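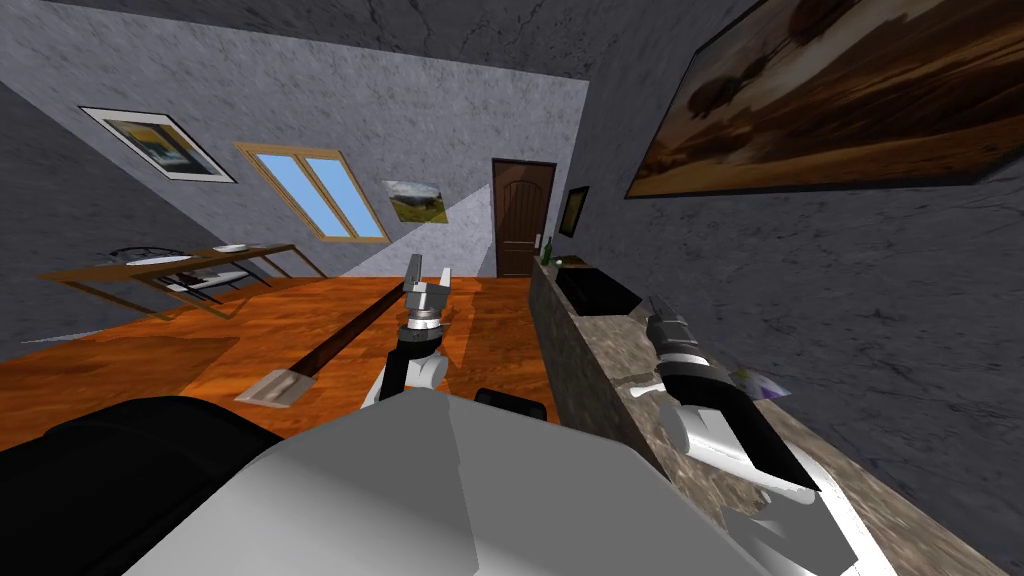 Two grippers, one simulated kitchen

I've spent most of May with a cuppa in one hand and a virtual robot in the other, and I'm a bit hooked. The rig is a two-armed model in Lukater, a simulator that lets you swap fingers before you've spent a cent on hardware. One arm over the counter, the other out in the room, both with two-finger grippers. My job was to try Jellumance's soft pads against the plain Chettiar jaws, 40 grasps each, bottles and bowls mostly.

The Chettiar jaws were a doddle to set up (2 parameters and away you go!). The Jellumance pads took me a whole arvo, and the friction values in the manual are, shall we say, optimistic. Once they were tuned I liked them heaps more on anything curved.

Then there's the wrist camera. I'd left it as an afterthought, and it ended up changing my mind about finger colour. With the lights down, a pale pad is dead easy to find against grey stone and a black gripper base isn't.

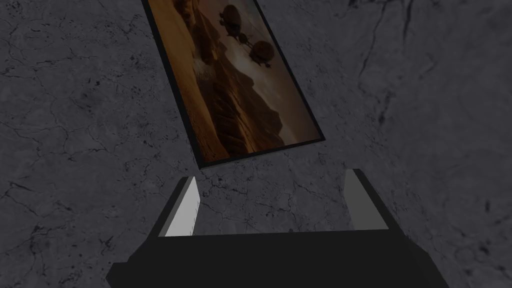
Kavitha Rodrigues reckons I should stop fussing over pads and fix the controller first, as a laggy wrist makes any finger look clumsy. Fair enough. I've got the Plaselmont one downloading now.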